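Search this site
Enter keywords Go

Folding a sweater on the bed: what I picked up at the Arnex open day

I went to the Arnex open day on a Sunday, mostly to see the robots. The people who stayed longest were in the bedroom area, where clothes are handled with hand-held grippers so that the machines have something to learn from. A gripper has two fingers and no palm, and watching cloth being moved that way made me think about my own folding.

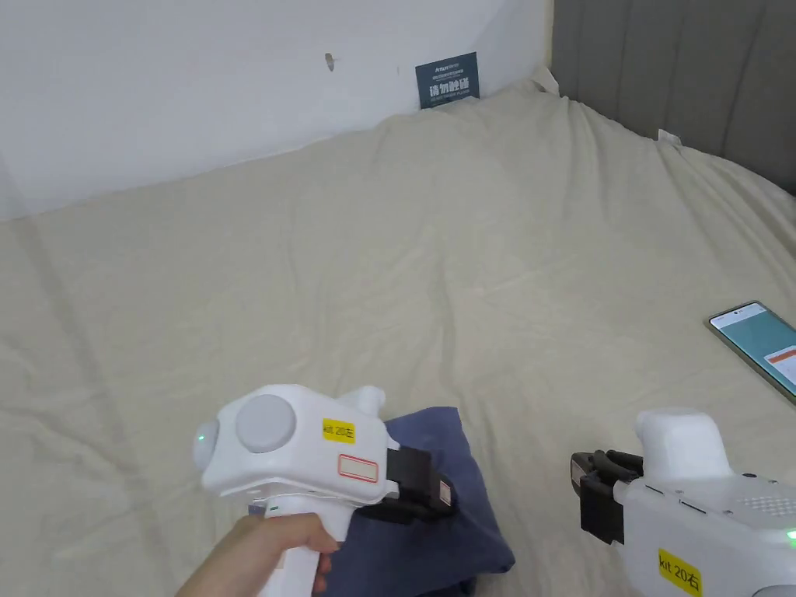
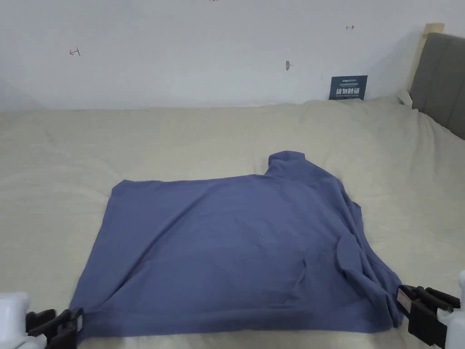 Both bottom corners of the hem held at once.
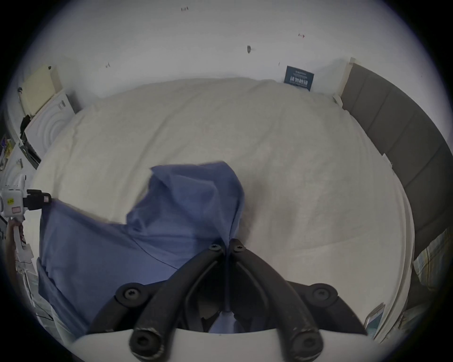
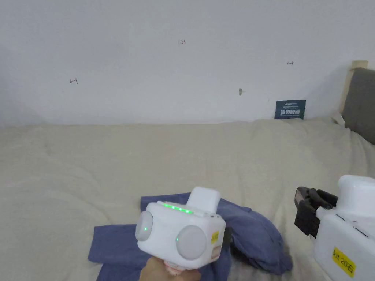 Back home I tried it with my own hands, using only thumb and forefinger. These are the points I kept:

Lay the sweater flat and pull the hem straight before you fold anything. A crooked hem gives a crooked fold.

Take the hem by its 2 corners. Pinch close to the seam, where the knit stretches least.

Fold the sleeves in first — a bunched sleeve makes a ridge through the whole pile.

Turn a high collar down or leave it outside the last fold.

Go slowly. My first sweater took nearly 10 minutes. The next ones were quicker.

The Dasitik stand had drawer dividers, which I didn't buy. Parking at Asberg is free after 2 in the afternoon.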